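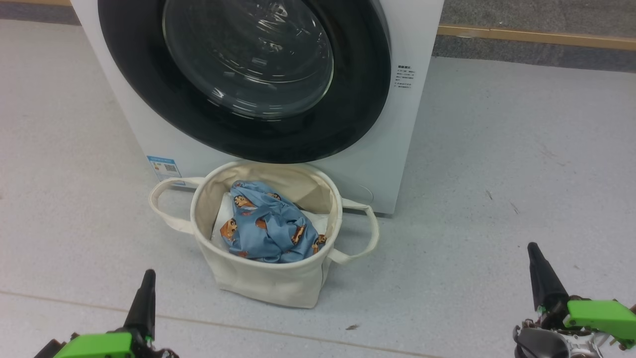

September 2018 — laundry unloading, perception and planner notes

Picked up from the handover Parvaneh Parsa left on the Tarneo branch. Goal for this block: get a usable grasp proposal on the garment in the basket from the head camera alone, without the wrist views, and stop the planner from treating the basket as a solid cylinder.

Segmentation first. The old model merges the canvas rim with the white cloth under the blue garment. Cream on white, low contrast, and the folded cuff gives an edge that looks a lot like a fabric fold. Raising the edge weight made it worse. What helped was fitting an ellipse to the rim first, masking everything outside it, then segmenting only the inside. The blue garment comes out clean after that. The white piece still comes out as separate slivers on either side. Left it as "unknown soft" for now.

The cartoon print is a nuisance for the feature matcher. The faces repeat, so left-right correspondences swap between them and the mound depth jumps. Turned off sparse matching inside the rim mask and kept dense depth only. Noisier on the glossy creases but no more jumps.

Door glass: same problem as in January. The arcs from the overhead lights get depth values well behind the real surface, and some land in front of it. The door detector uses the black ring only now, plane fit on the ring, porthole interior thrown away. Ring fit converged in 204 of the logged frames. The failures I opened had the top of the ring out of view, so the head tilt limit in Multside needs to come up before we touch the loading step.

Planner changes:

Basket collision model is now a hollow shell with an open top. Wall padding 10 mm.
Handles were missing from the model entirely. Added each as a loose keep-out volume, since the loops flop outward and a fingertip can hook one on approach. Crude, but it plans.
Both arms approach from above the rim. Side approaches are off until the walls are modeled as something that gives.
Replan timeout 50 ms, was 3 times that. No change in success on replayed logs.

Bug found on the way: the floor plane fit was using the seam in the flooring and the darker floor past the edging strip as one surface, which tilted the plane slightly and put the basket base below ground. Floor fit is now limited to the light gray region near the basket. Base height agrees with the tape measure.

Open:
— grasp scoring still prefers the top of the mound even when a side fold is thicker
— mask for the sticker at lower left of the machine, it flickers in and out as a separate object
— ask Parvaneh which rim threshold she used in the Vida config, the file and her notes disagree

Merged up to the floor fix. Handle volumes stay on the branch until the replays are done.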